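Subject: Re: [parish-list] Lent supper collection, where does it go

> Can someone tell me if the Lent supper money is going to the Sisari mission again or to the roof. The bulletin says one thing and the insert says another. Also do we still need people for Stations, I can do setup but not cleanup.

Sisari. The insert is right, the bulletin was typed before the council met. Roof has its own envelope (the blue one) and stays separate through March.

Where we are so far: 2825 in, counting both suppers and the jar by the font. 1000 of that goes out right away for the well at the Sisari school, the rest waits till the diocese signs off on the transfer. Sorry for the slow answer, been at the hall most evenings.

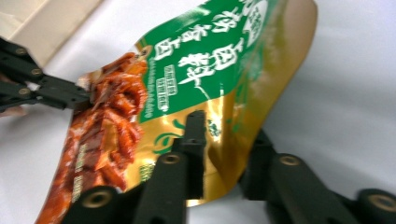
Snack bag, green label.

Stations: yes, still need people. Setup is 6:15, booklets are in the sacristy closet, second shelf. We have 200 but the older ones have the wrong ending for the twelfth station so please pull those out, they have the tan covers. I'd rather people share than have half the church reading something else.

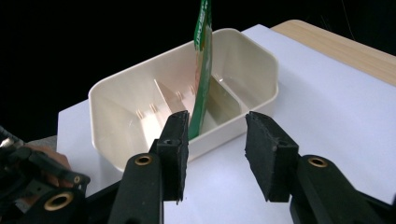 Cleanup I can cover myself the first time if I have to, but not every time. If 2 people took it in turns we'd be fine thru Palm Sunday.

Other thing. The Isholm parish wants to join us for the penance service and is bringing their own priest, so shorter lines hopefully. They asked if we could do one reading in Vietnamese for the Vương family and thier guests. I said yes, didn't think anyone would mind. If you do mind, write me off list please.
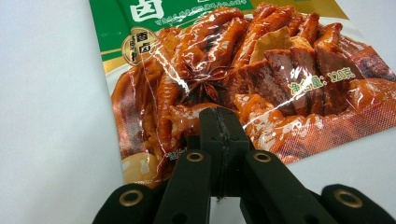
Braised food on the front of the package.

Still open, please anwser by Friday's supper or sooner:

- Who has the key to the side door? Not on the hook.
- Palms. Kilum had them cheaper last year but they came late. Same order or switch?
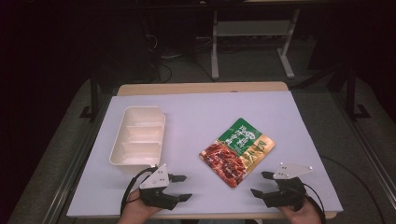
- Soup for the last supper of Lent. No meat, and label it if there's shellfish.
- Rides for the penance service, esp. from the apartments past the bridge. Say how many seats you have.

Gotta run, choir is waiting on me to unlock. Will send the Stations sign up tonight.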